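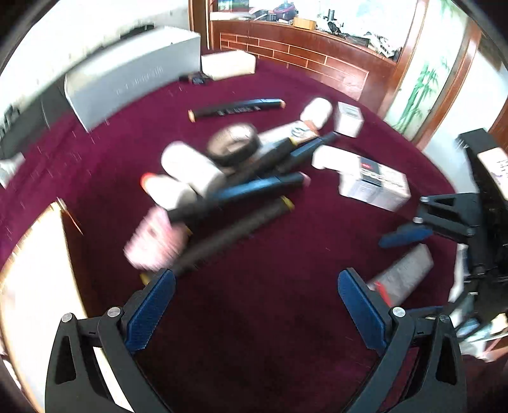

Vutby sitting room, walk-round before Tuesday's session
Checked by Lutfa Paul, comments added as I went. Form borrowed from the Galline hall, which explains why half of it is about fire doors we haven't got. I've left those items out.

1. Floor and walkways
Result: not passed

Things on the carpet between the door and the sofa. I was told this was "only for sorting", and I was told the same in August. Black rods and markers on dark red carpet are hard to pick out with the lights down, and a round barrel rolls when you tread on it. Put them in a pot or a box.

The sheet has a tick against this item from the previous check. I don't see how.

2. Markers and pens
Result: passed, with a comment

Caps to be pushed on until they click. Dried-out ones to be thrown away and not put back with the rest in the hope that they recover. They don't. Rokeya Saha says the Lirkico refills bring them back to life. I've yet to see one that did.

3. Tape
Result: passed

Packing tape is fine where adults are using it. Fold the end over. If there's a cutter with it, the cutter lives in the drawer and comes out when somebody needs it.

4. Bottles and sprays
Result: query

There is a small white spray bottle with a label, and there are white bottles as well, one with an orange cap. The form asks "Are all liquids identified?" and a label counts as a yes. I don't think it should. A label tells you what was in the bottle when it was bought. If anyone has topped one up from something else, write the new contents on it and the month. Keep sprays off the floor and well away from the armchair, as pink upholstery shows everything.

5. Boards and frames
Result: not passed

A flat white board with a gold-coloured edge is on the carpet with containers standing on it. Whatever people think it's for, it shouldn't be doing duty as a tray. Stand it against the wall, behind the furniture, face inwards. Check the corners before you lift it.

6. Storage boxes
Result: passed, grudgingly

The large white plastic box is a sensible size and could take most of what's on the floor. Cardboard boxes are all right for light items. I don't trust cardboard with bottles. The shopping list has a second plastic box down at 1,399 from Munasinghe, against 452 for a plain one without wheels. Wheels on carpet are no use to anybody. Buy the plain one.

7. Sofa and chairs
Result: passed, with a comment

White plastic bag on the sofa cushion to be emptied or hung up. Bags left on seats get sat on, and then there's an argument. Keep the front of the sofa clear enough to get up without stepping over anything.

8. Wall, switch and ledge
Result: passed

Light switch under the painting can be seen from across the room. Small things up on the ledge near the sofa should go somewhere lower. The painting's hook is supposed to be checked every 3 months and the form has no space to say who did it, so I have no great faith that anyone does.

Overall: come back and look again once items 1 and 5 are done. I won't sign on a promise.

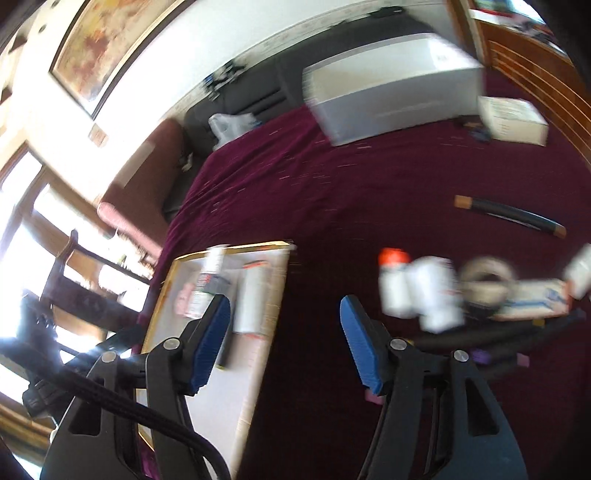

Solène Leblanc: I'll do 1 and 5 before Tuesday, but I don't agree about the wheels. I'm the one who drags that box to the cupboard and it's a dead weight when it's full. Can we at least try one with handles on both ends?

Lutfa: Handles, yes, if they're moulded in. The clip-on sort come off in your hand. And don't fill it to the top.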